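Nusville 转环万年历（桌面款）

最后更新：6月

先说它能干什么。你把一个年份转到位，再把月份转到位，下面那张日期盘上，这个月的每一天是星期几就全都摆出来了。出生那天是星期几，爸妈领证那天是星期几，明年中秋是不是又挨着周末（前提是你先查到中秋对应的公历日子，这个后面会讲），都能转出来。不用插电，没有屏幕，没有应用要装，也没有账号。

我做这个东西的起因挺琐碎的。有一阵子我迷上了在旧信封上看邮戳，邮戳上有年月日，但没有星期，我就老想知道那封信是周几寄出去的。拿手机查当然快，可查完就忘，而且每次一拿起手机我就去干别的了，半个小时后才想起来邮戳的事。后来在 Comstead 的旧货摊上碰到一个铁皮的小转盘，印着某某年份到某某年份，转一下就能看到星期，我高兴得不行，回家一用发现年份范围早就过了，只能查很老的日子。于是我开始琢磨能不能做一个范围大一点、转着舒服一点、摆在桌上也不难看的。琢磨着琢磨着就成了现在这个 Nusville。

名字没什么深意，Nusville 是我画第一张草图时随手写在纸角上的词，后来样品、图纸、包装盒上都这么叫，也就不改了。

现在卖的有两个版本，Achari 和 Ukorberg。结构完全一样，差别在颜色和刻字，我分开说。

Achari 是浅色的那个。黄铜环，白蜡木底座，数字是黑色填漆，星期用汉字，一二三四五六日。这一版我自己桌上放的就是，用得最多，环的边缘已经有点发暗了，我挺喜欢那个颜色。Ukorberg 是深色的，黄铜环做了发黑处理，底座是胡桃木，数字填的是米白色的漆，星期用英文缩写。光线暗的时候 Ukorberg 反而好认一些，米白的字在黑底上很跳。如果你是放在床头或者书架深处，我会推荐 Ukorberg；放窗边、放办公桌，两个都行，看眼缘吧。

有朋友问过能不能 Achari 的底座配 Ukorberg 的环。可以的，下单的时候备注一句就行，价钱不变，就是要多等几天，得从两批里各抽一套出来重新配一下松紧。
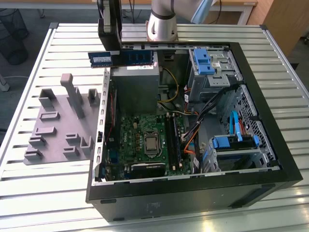 下面讲结构，想直接看价格的可以往后翻。

整个万年历一共有 4 个环，从外到里是世纪环、年份环、月份环、星期环，星期环下面连着一块固定的日期盘。世纪环刻的是年份的前两位，年份环刻的是后两位。你要查哪一年，就先把世纪环上的前两位对准底座上的小三角，再把后两位转到三角下面。这两个环之间有个很轻的卡位感，转过去会有一下一下的“嗒”，手上能感觉到，耳朵凑近了也听得见。

年份定好以后，转月份环。月份环上每个月占一格，只有一月和二月比较特殊，各有两格，一格是平年用的，一格是闰年用的，闰年那格用红漆填。这个地方是最多人第一次会弄错的，所以我在底座侧面刻了一行小字提醒：“闰年看红字，只管头两个月。”三月往后就不用操心闰不闰了，因为多出来的那一天已经过去了，星期的偏移全都算在年份环里。

月份到位之后，星期环会跟着带过去，这时候低头看日期盘，盘上的日子分成 7 列，每一列头上对着一个星期。你找到要查的那一天，顺着那一列往上看，就是答案。整个过程熟了以后几秒钟，我现在闭着眼睛都能摸到月份环在哪儿（看还是要睁眼看的）。

为什么这样就能算出来？说起来很简单，星期是一个一个循环往下走的，平年的天数除以七余一，所以同一个日子到了下一年，星期往后挪一天；闰年多一天，跨过那个二月底就挪两天。年份环上数字的排法就是按这个挪法来的，所以你会看到有些年份挨在一格里，有些地方空了一格，那个空格就是闰年造成的跳跃。很多人拿到手第一反应是“你这里是不是漏刻了一个”，没漏，空着才对。

世纪那一层要麻烦一点。我们现在用的公历，逢整百的年份不一定是闰年，要能被四百整除才算。所以每过一个世纪，挪的天数是不固定的，得单独用一个环来管。好在公历四百年正好是整数个星期，转完四百年又回到原点，所以世纪环上刻几组就够循环用了。我第一次算到这里的时候是半夜，在草稿纸上除了三遍，除尽了，真的特别开心！就好像历法自己给我留了一扇门。

也因为这个规则，整百的年份要看清楚。比如 1900 年不是闰年，查它的一月和二月要用黑字；2000 年是闰年，用红字。这两个我都刻在底座背面了，翻过来就能看到，免得你每次都要想一遍。

关于月份还有一件小事，我觉得挺好玩的。平年里，一月和十月的星期排列是一样的，同一个号数落在同一个星期几。二月、三月和十一月也是一样的。四月和七月一样，九月和十二月一样。剩下的五月、六月、八月，各过各的，跟谁都不一样。月份环上你能直接看出来，一样的月份刻在同一个方向。闰年的时候一月跑去跟四月、七月凑一堆，二月跟八月凑一堆。转着转着就能记住一些，我现在看到十月的日子，脑子里会自动飘到一月去，也没什么用，就是有这么个毛病。

平年的第一天和最后一天总是同一个星期几，这个你也可以自己转出来试试。闰年就差一天。我给小朋友演示的时候最爱演这个，他们会先不信，然后抢过去自己转。

再说能查多远。世纪环是循环的，所以往后查，理论上只要公历规则不改，你想查多远都可以。往前查要小心，公历是后来才推行的，各地改历的时间差得很远，有的地方早，有的地方晚了好几百年。在改历之前，当地人用的是另一套历法，你拿公历往回推出来的星期，跟当时人过的日子可能对得上，日期却对不上。如果你是做家谱、查老文书的，请先弄明白那张纸上写的是哪种历法，再来转。我在说明卡里放了一小段话讲这个，没有写得很细，细讲的话卡片就要变成小册子了。

农历它管不了。这个我一定要说在前头，因为真的有人买回去想查除夕是星期几，转了半天发现没有农历。农历的月份长短、闰月放在哪儿，是要按天象去推的，做成这种转环我没这个本事。你可以先从别处查到那年除夕对应的公历日期，再用它转星期，只是多一步。二十四节气同理。

下面说尺寸手感这些。我不太想报一串数字，报了大家也没概念。大小的话，放在桌上比一只饭碗的碗口大一圈，单手能拿起来，拿起来会觉得“哦，还挺沉”。环是整块黄铜车出来的，没有用铁皮冲压，所以转起来有一点惯性，松手以后会稳稳停住。底座底面贴了一层薄毛毡，放玻璃上、漆面上都不会刮。日期盘上面没有盖玻璃，我试过盖，反光太厉害，坐着看的时候满眼都是台灯，就去掉了。代价是会落灰，用软毛刷扫一下就好。

刻字的大小改过好几次。最早一版我图好看，字刻得细细小小的，结果拿给家里长辈看，老人家举到鼻子跟前又拿远，试了半天说看不清，然后很客气地还给我了。后来我把年份环的数字加粗，月份的字放大，日期盘的行距拉开。现在这一版，正常坐在桌前，不戴老花镜也许还是有点吃力，戴上就没问题。如果你是买给长辈的，我建议选 Achari，黑字在黄铜上对比比较踏实，而且星期是汉字。

松紧也单独说一下。刚拿到手的时候，月份环会偏紧，这是正常的，转一两个星期就顺了。年份环和世纪环我故意留得紧一点，因为年份一年才动一回，太松的话你擦桌子碰一下就跑掉，然后接下来整个月看的星期都是错的（我自己的样品就出过这事，害我提前一天去等快递）。如果用了很久还是觉得涩，在环的接缝上点一小滴钟表油，来回转几圈，用布擦干净。别用炒菜的油！别用炒菜的油！会粘，会发臭，最后只能寄回来让我拆开洗。 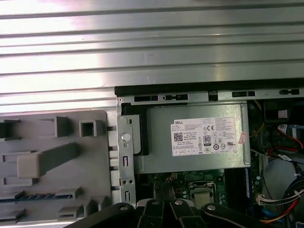

黄铜是会变色的。Achari 版没有上清漆，刚到手是亮亮的金黄色，慢慢会变深，手指常碰的地方反而会亮。喜欢新的样子，就隔一阵用擦铜膏擦一遍，注意别擦到填漆的字里去，膏会卡在笔画里，白白的一道，要用牙签慢慢剔。喜欢旧的样子，就什么都别管。Ukorberg 版因为做了发黑，不要用擦铜膏，一擦就把那层黑擦掉了，会露出一块一块的黄，补不回原来的样子。平时拿干布抹抹灰就够了。

木底座怕两样东西，暖气和水杯。别紧贴着暖气放，木头会缩，环会变紧。水杯打翻了赶紧擦，擦完立起来晾，不要拿吹风机对着吹。白蜡木的木纹每块都不一样，有的纹路直直的，有的会有一个小弯，我没有办法指定给你哪一种，胡桃木的深浅也会有差别，收到的跟你在别人家里看到的不完全相同，这个请大家理解。有疤结的料子我会挑出来不用。

讲讲适合什么人吧。做家谱、收老照片、收邮品、收票据的人，用起来是真的顺手，我自己就是这一类。写小说的也有，有位买家来信说她写一个年代故事，主角要在某年秋天的某个礼拜天去赶集，她一章一章地对，免得读者挑出毛病。还有当老师的，拿它讲余数，小朋友平时一听除法余几就犯困，换成“你生日那天是星期几”马上就精神了。另外就是单纯喜欢手边有个东西可以转的人，开电话会的时候转一转，也挺解压。

不适合的人我也讲一下，省得大家破费。如果你只想知道今天几号，买一本台历就好了，便宜又清楚，还能在格子里写字。Nusville 上没有地方可以写备忘，也不会提醒你任何事情。它甚至不知道今天是哪天，每个月要你自己去转月份环，你不转它就永远停在上个月。我觉得每月头一天早上泡好茶去转一下挺有意思的，可要是你觉得这是个负担，那它在你桌上就是个铜疙瘩。

家里有很小的孩子的也留意一下，它有分量，边缘倒了圆角不割手，可是掉到脚上是会疼的，放高一点。

玩法方面，说明卡背面我写了几个，这里再唠叨两句。最常玩的是查生日，把家里人的全转一遍，记在一张纸上，你会发现总有那么一两个人记错了自己是星期几出生的，还特别笃定。另一种是找下一次，比如你是星期四生的，想知道下一回生日落在星期四是哪一年，就固定月份不动，只转年份环，一格一格往后看。多数时候隔五年、六年或者十一年就能碰上，要是二月底出生的闰日宝宝，那就要耐心一点了，一般得隔二十八年，中间要是跨过一个不闰的整百年还要再变。还有人拿它找哪一年的日历可以重复用，家里存了一本漂亮的旧挂历舍不得扔，转一转就知道哪年可以再挂出来，平年的旧挂历隔不了很久就能再用，闰年的就得等二十八年，收好别受潮。

找十三号星期五也是一个热门玩法。每年都至少有一次，这个可以放心，没有哪一年能躲得过去，最多的年份有三次。把日期盘上的十三记住，转月份环，看它头上什么时候是星期五，一会儿就转完一年。

包装里有这些东西：万年历本体，一张对折的说明卡，一小块擦布，一把扫灰用的软毛刷。盒子是灰卡纸的天地盖，里面用纸浆托固定。没有塑料袋。说明卡目前是中文的，Ukorberg 版另外多附一张英文的。说明卡丢了可以来信要，我寄一张新的给你，邮费我出。

价格两个版本一样，都是 1,871 元，含刻字。刻字指的是底座正面那一小条，可以刻名字、一句短话或者一个日期，刻在三角标记的下方。字数别太多，太多了就得缩小，缩到后面看着像一道划痕。刻日期的朋友请务必自己核对一遍，写清楚哪个是月哪个是日，我碰到过月和日写反的，刻完了才发现，木头又没法撤销。不想刻就留空，留空也好看。

有人说贵。我明白，一个不插电的日历卖这个价，换我我也要想一想。四个环都是车床上一件一件车的，刻度是机器刻的，填漆是手填的，填完要等干，干了再磨平，磨过头了整环重来。我试过把环改薄，成本能降下来，可是转起来轻飘飘的，卡位也没了那种“嗒”的感觉，想来想去还是没改。以后如果能做出一个便宜的纸板版，我会放到这个页面上，目前还在试纸张，纸环磨损得太快，转上一阵子孔就大了。

发货从 Comstead 走。有现货的话一般下单后几天就寄出，要刻字的会多等一等。每周四我会集中打包一次，所以如果你周五下单，多半要等到下个周四才出门，急着送人请提前说，我尽量给你插个队，别等到前一天晚上才告诉我就行。快递到了请当着快递员的面看一眼盒角，压扁了先拍照再签收。环在运输的时候是用纸条绑住的，拆的时候把纸条剪开抽掉，不要硬转，硬转纸屑会卷到缝里，清起来很烦。

收到以后第一件事，先转到你确定知道星期的那一天，比如今天，核对一下对不对。对的话就说明四个环的相对位置没有问题。要是不对，先别急，检查一下是不是在看一月或二月，红黑字有没有看错；再看看世纪环有没有停在两格中间。这两样都排除了还不对，来信告诉我你转的是哪一年哪个月、看到的是星期几，我对着手上的样品一转就知道问题在哪儿了。装配的时候每一个我都会抽着年份查一遍，错的很少，可也不敢拍胸脯说绝对没有，早期有一小批的月份环装偏了一格，全部换掉了。

退换的话，没刻字的，收到以后不喜欢可以退，保持干净、配件齐全就行，铜环上有一点指印没关系，我会擦。刻了字的就不能退了，因为没法再给别人，有质量问题照样修照样换。保养和校准是一直管的，不设期限，你出寄过来的运费，我出寄回去的。寄之前拿纸条把环绑一绑，盒子里塞实了。

最近还有人问有没有能挂墙上的。做过一个样子，把底座换成了圆形背板，挂起来看是好看，但转月份环的时候一用力整个会歪，除非打两个钉子，我还在想背板怎么弄，可能会在后面加一个小缺口去卡钉子头。有进展会写在这一页。Achari 的白蜡木料这一批快用完了，下一批颜色估计会略浅一点，介意的可以早点下单，或者留言问我现在手上还剩哪种纹路的。

关于星期从哪天开头，也收到过不少意见。Achari 版日期盘上面的星期环，因为是转动的，所以没有固定的“第一列”，星期一可能在最左边，也可能在中间，要看那个月怎么排。习惯了普通挂历的人刚开始会别扭，总想把星期日拨到最左边，一拨，整个就错位了。请记住日子是固定的，星期是跟着月份走的，跟挂历正好反过来。用几次眼睛就适应了，我当时大概用了一个礼拜。

星期日我在环上点了一个小凹坑，填了红漆，周六没有。有买家强烈要求周六也点上，理由是周六也休息。下一批我会加，已经拿到手的如果想补，寄过来我给你点一个，顺便把油也上了。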